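Instant coffee deserves a proper measure

Most complaints about instant coffee are complaints about dosing. The label on a jar of Flasier asks for "one heaped teaspoon", a quantity that depends on the spoon, the granule size and the person holding it. I weighed heaped teaspoons from the same jar over several mornings and the heaviest was nearly twice the lightest. No filter coffee drinker would accept that spread.

Kastriot Omerović has argued that precision is wasted on a product already brewed and dried at the factory. I disagree. The extraction is fixed, so strength is the only variable left to the drinker, and it is set entirely by the ratio of powder to water.

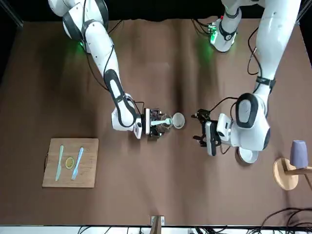
OPINION / FOOD AND DRINK

Makers could correct this cheaply. A level scoop moulded to a stated volume would do, with the water given in millilitres. My mother's recipe booklet from 1970 lists both figures for cocoa, and its results are still repeatable.

Water temperature matters less than people claim. I found little difference between boiling water and water left to stand at 93 degrees. Changing the dose by half a gram was obvious in every cup.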